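Help with printing > Fonts and sizes
Same text, two different looks on one page. How do I pick?

Granström_reader
posted April 2025

Hi all! I'm putting together handouts for our reading group and I have gotten myself into a muddle. The group meets in a meeting room over in Evville, and people there read at very different distances (some hold the page right up, some leave it on the table and lean back). So I printed one short passage, the one about village life being peaceful and close-knit, several times over on a plain sheet of white printer paper to see what worked.

Most of it is small regular type. One paragraph has the main part in bold and bigger lettering, and wow, does it ever jump out. Trouble is, now I can't tell if it's easier to read or if it's just louder than its neighbors. Also the paper curls like mad the moment I pick it up, and then the small type gets hard to follow.

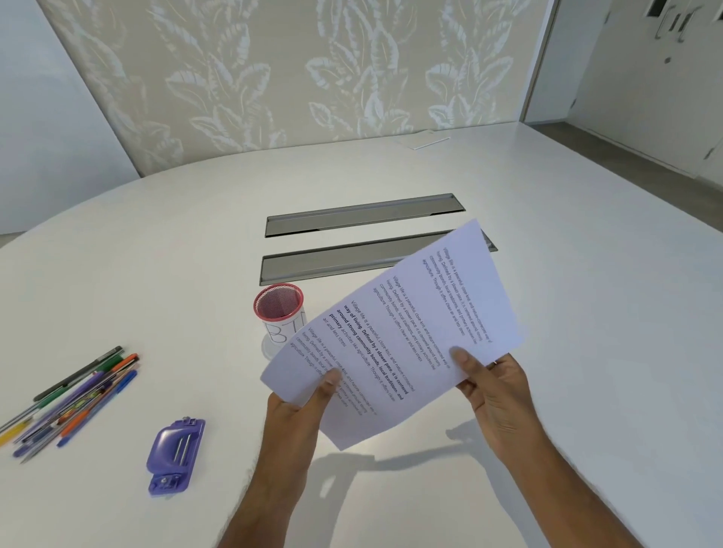 Oltedus Community Help Desk | Print & Handouts Team

I have 87 of these to run off by June and I'd like to do it once. Do I go bold all the way through? Bigger but not bold? Heavier paper? I only have the ordinary stuff and a printer that sulks.

Embla Backlund

Oh, I've been down this road! Bold and bigger at the same time is what's confusing you. You changed two things, so you don't know which one helped. Print one paragraph bigger in regular weight, one bold at the small size, and leave one alone. Then put the sheet flat on the table and sit back in your chair like your readers do, and see which one you can get through without squinting.

My guess is you'll end up with bigger and regular. A whole page of bold gets tiring, and I'd save it for a heading or a couple of words you want people to find again. I'd also open up the line spacing a little, it does more than you'd think for small type.

As for the curl, try flipping the stack over in the tray. If that doesn't do it, leave the finished pages under a big book overnight. I did a batch of 400 last year and the dictionary earned its keep.

ornis562

just make it bigger. and get thicker paper, the thin kind is floppy no matter what you do

Granström_reader

Thank you both! Changing two things at once, of course, I feel silly now. Going to do the version with one change per paragraph tonight and flip the paper while I'm at it. Does anyone know if thicker paper is likely to jam an older printer? Mine has opinions.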